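From: Chiharu Arai
To: commentary-list
Subject: Re: The apology post, and whether we owe one

Virgilio Panganiban wrote:

> I have now read the Jotidar thread end to end, all 348 replies, and I
> come away thinking we are part of the problem. Someone writes a bad
> column. Someone else writes a worse column about the bad column. Then
> three people on this list write about the worse column, each claiming
> to be the grown-up in the room.
>
> My proposal is simple. We agree not to write about another writer's
> character for a month. Ideas only. If you can't make the argument
> without calling someone a grifter, you don't have the argument.
>
> Emilian has already said he is in. Who else?
>
> V.

Virgilio,

I'm in, with grumbling, and the grumbling is below.

First, I think you've been a bit kind to yourself in the counting. It was four people on this list, and the fourth one signed off "just asking". I remember because I replied to it, at length, at two in the morning, and then lay awake composing the follow-up. I have been writing opinion for thirteen years and I still can't tell the difference between having a point and having a temperature.

Second, and more seriously, I don't believe the line between ideas and character is as clean as you want it to be. Take the Prustow business. The man wrote six columns on why young people should stop whining about rent, and it came out afterwards that he owned a fair slice of the street he was writing about. Was it an attack on his character to mention it? He certainly thought so. He used the word "smear" so often in his reply that I began to hear it as a kind of percussion. But a reader deciding how much weight to give his views on rent was entitled to know who was collecting it. Under your rule, as I read it, we'd have had to take his arguments one by one, as though they had been slipped under the door by a stranger.

Yoshinori made the opposite case to me off-list and has said I can repeat it. His view is that once you let disclosure in, everything gets called disclosure. Somebody's old marriage is disclosure. Somebody's accent is disclosure, if you squint. He pointed to the piece on the Bekano organizers, where the writer spent nine paragraphs on what one of them had worn to a fundraiser and one on what they were asking council to do. I had no answer to that, so I changed the subject to his spelling.

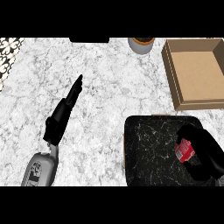
My own worry is about the audience, and what we've taught them to want. When I write something careful about transit funding, I get a handful of notes, most of them from people correcting my figures and one from my uncle. When I write that another columnist is a fraud, my inbox fills by lunch. You learn from that whether you mean to or not. The careful piece is a glass of water and the fight is a red can of pop, and I know perfectly well which one I reach for at four in the afternoon. I'd like to think I've never picked a fight for the traffic. I would also like to think I floss.

And the labour of it is so badly spread. Whoever starts the row gets the readers, and the people named in it get the mail. After the Chettiar column went up, the writer took a long weekend at a lake. The woman he'd written about, who runs a tenants' newsletter with a readership of roughly 100, was answering strangers for the rest of the month. She told me she had tried to reply to each of them politely. I said that was admirable and probably a mistake. She said yes, she had worked that out somewhere around the second week.

So here is what I'd offer instead of your rule, or on top of it if you're attached.

If we write about a person, we say in the first paragraph what it has to do with the argument. If we can't, out it comes. That would have kept the Prustow property holdings and lost the fundraiser outfit, and I think most of us would be comfortable with both results.

We write to the person beforehand. An actual message with actual questions in it, and a day to answer. Junpei does this already and says that half the time the reply ruins the column, which he offers as a complaint. I've seen him kill a piece on the morning it was due over a two-line email, and then file eight hundred words on municipal composting, which I'm sorry to say were terrific.

We stop writing the third one. The original column may need an answer, and the answer may even need an answer, but by then the thing is a family dinner and the rest of us should clear our plates and go home. I include myself. I have a draft called "Some Further Thoughts on Jotidar" sitting on my desktop and I am prepared to delete it in front of witnesses.

On the question in your subject line, whether we owe an apology: I think I owe a small one and I'm going to make it privately, to the person concerned, without posting about having done it. (Yes, I see that I have now posted about it. Please allow me this one.) I've read too many public apologies lately that were really a second column with the lights turned down. The one from the Jotidar editor ran longer than the piece it was apologizing for and mentioned his own pain in every paragraph. Somebody ought to have taken the keyboard away. It would have been an act of neighbourly kindness.

A practical thing. If we do go ahead with the month, could we make it February? January already has the leadership vote in it, and I can't promise to leave character out of that one. Several of the candidates are running on theirs.

Also, Emilian, before you're counted as the first signatory to a vow of restraint, would you please take down the post with the donkey in the headline? I laughed at it as much as anyone. But it's still at the top of your page, and people can scroll.

Chiharu

P.S. Virgilio, your message came through to me twice, the second time with everything in capitals. I'm assuming this was the software and have chosen to reply to the calmer of the two.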